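Tramier two-tier shoe rack: three months in

I bought the Tramier rack in May after tripping, once too often, over the pile of slides that lives by our back door. We're a slides family, I'm afraid. They get kicked off wherever the foot happens to stop, and I had reached the point of stepping over them with a full basket of washing and a prayer. So I wanted something low, something wooden, and something my mother-in-law wouldn't call "that plastic thing."

It's a sweet little piece, it really is. The wood is a light honey color with the grain showing, and there's a raised board along the back of the top shelf, which I thought was only for looks until I'd lived with it a while. Shoes get shoved in hard at our house, and that board stops them from sliding off behind — I fished enough sandals out from behind our old Imeck to appreciate it!

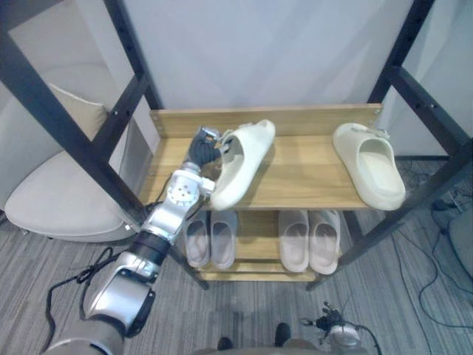
Putting it together

I set aside a whole evening and needed far less. There's one sheet of instructions, with drawings on one side and a lot of very small writing on the other, and everything you need is in the box except a screwdriver. Leave the screws a bit slack until the whole thing is standing, then go around and tighten them. I did it the other way first and had a wobble, which was all my own doing.

As for space, two pairs sit nicely side by side on the lower shelf, and slides are so easy to drop in and pull out again. Chunky soles are fine on top. I wouldn't try tall boots underneath, and if you have big feet in the family, expect some heels to poke out over the front. I wipe it down with a barely damp cloth and that's all the care it gets. 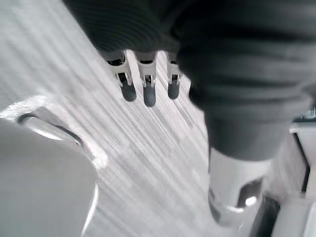

Anayeli Cuautle: I have the same rack and love it, but do put felt pads under the feet if yours is going on a hard floor. Mine squeaked every time someone grabbed a shoe. Does yours stay put on carpet?

It does, Anayeli, it hasn't budged, though I'm going to steal your felt pad idea for the one I'm getting my sister.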